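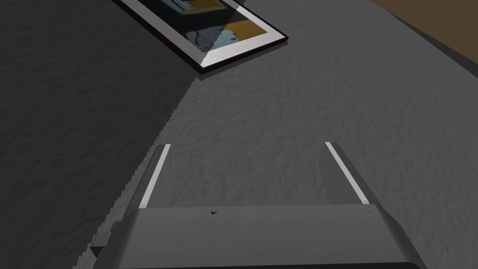
Sim gripper keeps missing flat object on rug -- class project, due soon

Posted in: Robotics and Automation > Student Projects
Asked by wedero_kid, 3 March 2022
Viewed 3044 times

Hi all. Intro to automation class, second semester, our project is a pick up task in simulation. Tidy up a living room basically. Pick up stuff off the floor, put it on a shelf. We get a two finger gripper and a wrist camera view and thats it, no overhead camera allowed.

My object is a framed picture lying flat on a gray rug. Black border, white mat. Other teams got mugs and blocks and I got the flattest thing in the whole asset pack.

Problems, in order of how mad they make me:

It never grabs it. Fingers come down, close, nothing between them. Or they land on top of the frame and the whole thing jitters and slides off across the rug. Out of 108 runs last night I got 11 lifts, and 2 of those it dropped before the shelf.

My detector hates the shadow. There's a big dark one over the left part of the rug and it crosses the frame too, so part of the mat is bright and part isn't. I threshold on the white mat to find the corners. Works ok in the lit part, then the box stops right where the shadow starts. So the center of the frame comes out wrong and the gripper goes to the wrong spot.

Also the shadow edge is all stair steps. Little blocky teeth. My edge detector thinks every tooth is a line. I tried blur, then the frame edge goes mushy as well.

And the white stripes on the inside of the fingers. Same white as the mat as far as my threshold cares. Sometimes it decides the left finger IS the picture and tries to drive to its own finger. Teammate thought this was hilarious.

What I have tried:
- threshold up, threshold down
- bigger blur
- closing slower
- closing harder (worse, it shoots away)
- asking the other team, they said use a mug

Not allowed to change the object or the room. We can change lights I think?? The handout says "scene layout is fixed" and does not say anything about lights. Using Azar for the sim and Python for everything else. Any help, demo is in April and I need at least half the runs to work.

3 replies

Esanthorpe_bench
Member, coached a high school team for a while

Two different problems, split them up. Vision first, grasp after. If you tune both at once you'll never know which one you fixed.

Vision.

Finger stripes: mask them out. The camera is mounted on the wrist so the palm and fingers only move in the view when you open or close. Save one mask with the gripper open, one closed, and a few between if you need them. Anything under the mask gets thrown away before you threshold. Ten lines of code. Do this tonight, it costs nothing.

Shadow: stop using one brightness cutoff for the whole view. Use a local (adaptive) threshold, so each patch gets compared with its own neighborhood. Mat in shadow is still brighter than rug in shadow. Pick a window bigger than the mat is wide or you will get the insides hollowed out. If your rug texture gives you speckle after that, drop any blob under a minimum size.

You could also use the black border as a second check. Dark thin line right outside a pale strip, on all the sides you can see. A shadow edge doesn't have that pattern. Neither does the carpet.

Stair steps: thats your shadow map resolution. Look for it in the light settings, usually a size number, double it and look again. Slower render but the teeth get smaller. Ask your teacher if lights count as layout before you do it, and ask in writing. We lost points once over a thing like that. If the answer is no, fit one straight line per side of the frame with something like RANSAC and let it ignore the teeth. Don't use raw edges.

One more thing, looking at your view the top of the frame runs out of the camera. So even a perfect threshold gives you a wrong center, you're averaging a piece of a rectangle. Back up before you detect. Or find the corner that's nearest you and the two sides meeting there, and work out the center from the known size of the frame. You know the size, it's in the asset file.

Grasp.

You are coming straight down on a flat thing and it sounds like the opening is lined up along whichever side your box says is long. Check the frame's narrow side against the max opening of your gripper. If it's wider than the gripper opens you can't do a top grasp across it, period, no tuning will help. You need an edge grasp. Come in from the side, low, one finger under and one over. On a rug that's hard because there's no gap under the frame. What we did with a flat panel:

1. Close the fingers.
2. Touch down lightly on top near one side.
3. Drag it till that side hangs over something. Shelf edge, table edge, whatever.
4. Open, rotate the wrist, pinch the overhanging part.

You don't have a table on the rug I guess. But there's something brown past the rug up in the corner. If that's floor and the rug is thicker than zero, you have a small step down there. Push the frame over the rug edge a bit and you might get enough room for the lower finger. Depends on how thick the rug collision is. Check the collision shape not the picture of it, they are not always the same. If the brown thing is furniture then forget this part.

Your jitter and shooting off: finger going into the frame a hair and the physics kicking it out. Smaller time step. Lower closing force. Friction on the finger pads, look what it's set to, some defaults are close to ice.

gravelpit22
New member

had same thing, just turn off shadows. fixed

Esanthorpe_bench
Member

Re gravelpit22 -- works if the teacher says lights are fair game. Wouldn't do it without asking. Also the judges in some classes swap the lighting on demo day to catch exactly this. The local threshold holds up better.

avari_night_shift
Member, TA for a different school

Mostly agree with the long answer. Adding what I see in student code every year.

Print the numbers. Before each grasp write out where you think the frame center is and where the sim says it truly is. You get the true pose for free in a sim. You can't use it for the demo, but use it for debugging. Plot the error. If the misses lean to one side its vision. If the error is tiny and you still miss then its grasp. Right now you are guessing from a success count, and that mixes everything together.

Feed the TRUE pose to your grasp code and run it for an hour. Whatever rate you get, thats your ceiling. If the ceiling is bad don't touch the vision code at all until it goes up.

About dragging to the rug edge, I'd try it but also look at the frame's own thickness. It throws a thin dark line on the carpet so it's not paper flat. If the fingertips can get down low enough you can pinch one corner across the diagonal, closing on the two sides next to the corner. It's a weak grip since the sides aren't parallel and it wants to squirt out. Needs high friction. I have seen it work for light objects. Check the mass while you're in there, Ive seen asset packs with a picture frame that weighs as much as a couch.

Don't bother with the colors in the artwork for finding it. Blue and yellow look tempting against gray but the shadow goes over those too, and if they swap the art on you you're done. Hue is steadier than brightness if you must. I'd stick with border plus mat.

Save your random seed for every run. Please. Then you can replay the bad ones.

wedero_kid
Original poster

ok update. Did the finger mask, it quit chasing its own finger. Adaptive threshold is in, window size took forever. Box goes across the shadow now most of the time.

Ran with true pose like avari said and yeah. Ceiling is terrible. So all that time on the threshold and the grasp was broken the whole time anyway. Frame is wider than the gripper opens. Didn't even check.

Emailed the teacher on the lights, no answer yet. Brown part is floor, checked in the scene file, and the rug does have a real collision edge. Going to try the push thing tomorow. Friction was set super low too so I bumped it, the shooting off is less.

Will post the drag code if it works. Not marking this solved yet.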